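Dranddale Technical Users Group
Minutes of the January 2020 meeting
Held at the Wandico demonstration room, ground floor

Chair: Tegwen Prydderch
Apologies had been received from the Dervishi warehouse office and were noted.

1. Minutes of the November meeting

The November minutes were approved with one correction. Under item 4, the loading dock survey should be shown as postponed and not as canceled. The Chair will send the corrected copy to members.

2. Matters arising

The door access cards for the demonstration room have been replaced. Members who still hold old cards should return them to the Wandico front desk.

The question of shared insurance for visitors was carried over again. Dervishi has asked for the wording of the current policy before it will comment. The Chair has the wording and will forward it.

3. Demonstration of the two-arm handling cell

Members moved to the demonstration room for this item. Wandico's engineer gave a short safety talk at the enclosure. Visitors were asked to stay behind the floor line while the arms were powered and to keep bags off the operator's table. The location of the stop button was pointed out.

The engineer explained that the cell is used for trial work on handling glass. The task chosen for the visit was bottle handling at a wine rack, with one arm working at the rack and the other holding a bottle upright. Bottles differ in diameter, neck length and surface finish, and the same gripper has to deal with all of them. Wandico had put out a mixed set on purpose. The program is run by Zistance, Wandico's in-house control software, which was at version 12 on the day.

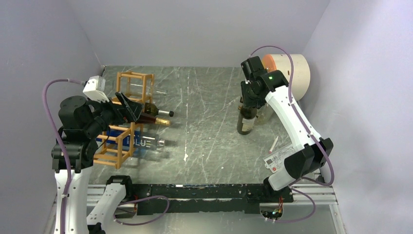 Item 3. Left gripper over the rack, right gripper holding a bottle upright.

Points raised during and after the demonstration:

3.1 Gripper. The left arm carries a parallel gripper. A member asked whether a suction tool had been considered. The engineer said it had been tried on labels and given up, as the seal was poor on embossed paper. Finger grippers will be kept for this work.

3.2 Cameras. The group discussed the wrist camera on the left arm. Its view depends on the pose of the wrist, and the program has to allow for this when it looks for the next bottle. Clear glass gives the most trouble. Wandico is trying a different light position and will report.

3.3 Grip force. The present limit is set by hand for each bottle type. Dervishi had asked in writing whether the force could be set from the first contact. The answer was that the software supports this but that it has not been tested on thin glass. The Chair asked for the answer to be put in writing to Dervishi.

3.4 Cables. One member thought that the cable loops along the arms would be a wear point under continuous use. The engineer agreed that this applied to a production cell – the trial cell runs for short periods and the cables are checked at the start of each day. A clip with a larger bend radius is on order.

3.5 Rack position. The rack stands freely on the floor of the cell. It was asked what happens if the rack is knocked. The program takes a fresh reading of the rack position before each pick, but it will not notice movement during a pick. A locating plate was suggested. Wandico will look at this, although the engineer would prefer to keep the rack free so that the software is made to cope.

3.6 Trial results. Wandico reported figures from its last full run before the visit. Of 200 picks attempted, 198 were completed and 2 were stopped by the operator. Both stops were on the same bottle type. No glass was broken. Members asked that future reports give the cycle time as well, with the slowest pick shown separately from the average.

3.7 Operator training. The engineer stated that a new operator needs over two days at the cell before working alone. The member from the packing side considered this short. It was agreed that the training sheet should be circulated before the matter is taken further.

The Chair thanked Wandico for the use of the room and for the engineer's time. Members returned to the meeting room for the remaining items.

4. Open day

The proposal is to repeat the demonstration for local schools and suppliers in the spring. Wandico is willing in principle – subject to the insurance point under item 2. The following was agreed:

Groups to be kept small enough to stand behind the floor line.
Safety talk to be given in full to every group.
Plastic bottles to be used if the insurer asks for it, and the gripper settings to be changed to suit.
Printed handout to be limited to one sheet.

The Chair will draft the handout. Wandico will check the technical wording.

5. Actions

Chair: corrected November minutes to members; policy wording and written reply on grip force to Dervishi; draft handout.
Wandico: report on light position for clear glass; note on locating plate; cycle times; training sheet.
All: return old access cards.

6. Any other business

The projector in the meeting room is still losing its signal. Wandico has a spare cable and will fit it before the next meeting.

A member asked for the minutes to be sent as plain text as well as in the usual format. Agreed.

7. Next meeting

Date to be set once the insurance reply is in. Venue as before.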